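Kitchen Tasks Catch-Up, Kernville room, 1/14/24 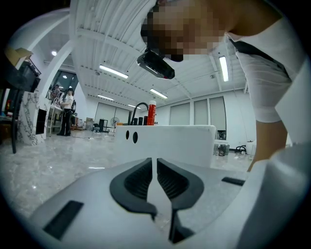
Precious Agbayani
Collection lead, Fluditz (and keeper of these minutes)

Okay, so I typed these up from my notes right after we finished, and I've left in more of the side talk than usual. Benjie ran the meeting, I took notes, and the rest of the Kernville crew drifted in as they wrapped up their takes. Maldonado was on the phone for the first half.

1. Last meeting's notes
Approved, with one fix. I had put down that the drawer task was closed. It's paused! Benjie wants it back in June with new instructions.

2. Where the sink set stands
We have 159 takes at the sink unit and 100 of them passed review. Benjie thought that was fine for a new station. I was hoping for better, and I said so. We went through the rejects together, and 19 of them had the same problem: the take was stopped before the fingers had fully opened and let go. The learning side can't use those, because the model never gets to see a clean release. So please, everybody, open the fingers, back away, count to two in your head and only then stop the take.

The other rejects were a mixed bag. A few takes started with the gripper already touching the object, and a few had somebody redoing a grasp three or four times. We talked about that second kind for quite a while. Benjie would like to keep a small number of them, as long as the person recovers and finishes the job - he says a model that only ever sees perfect grasps has no idea what to do after a bad one. I came around on this in the end. We'll tag them "recovery" and keep them in their own folder.

3. Bottles
The tall red bottle stays to the right of the faucet, and the three small black ones stay in their row between it and the faucet. That's the starting layout for the current batch. Once the batch is done we start moving things around, and I'll post the new layouts the evening before so we're not all standing there arguing about it (you know who you are, and yes, one of them is me).

Somebody asked if we could go a bit faster on the reach, now that we all know the station so well. Please don't. Maldonado said the quick ones come out blurry right when the fingers close, and that's the part they care about most. Slow and boring is great!

4. Headset and straps
Long conversation, short result. Two people said the headset gets uncomfortable after a long run, so from now on it's six takes and then a break, even if you feel okay. Benjie will order softer pads. Check your strap before you start, too, and make sure it isn't pulling at your shoulder when you lean over the gripper.

5. Zorkumik upload
The Zorkumik tool still loses the task label if you rename a take after saving. Maldonado knows about it and is working on a fix, no date yet. Until then, name it right the first time, and if you mess up, write the take number on the clipboard and leave it for me. I'd much rather fix one on the clipboard than go hunting through the whole folder at night.

6. Anything else
We got onto blinds. I've been keeping them down for every take so the light stays the same, and Benjie asked if we should record a set with them up. Everybody liked the idea but we didn't decide on it. I'll bring it back next time with a small plan.

To do
Precious: new bottle layouts, the "recovery" folder, a plan for the blinds set
Benjie: headset pads, new wording for the drawer task
Maldonado: label fix in Zorkumik, send us two or three good release clips to learn from
Everybody: redo your share of the 19, list is on the clipboard

We stopped there, as Benjie had another call. Send me corrections before the next meeting and I'll put them in.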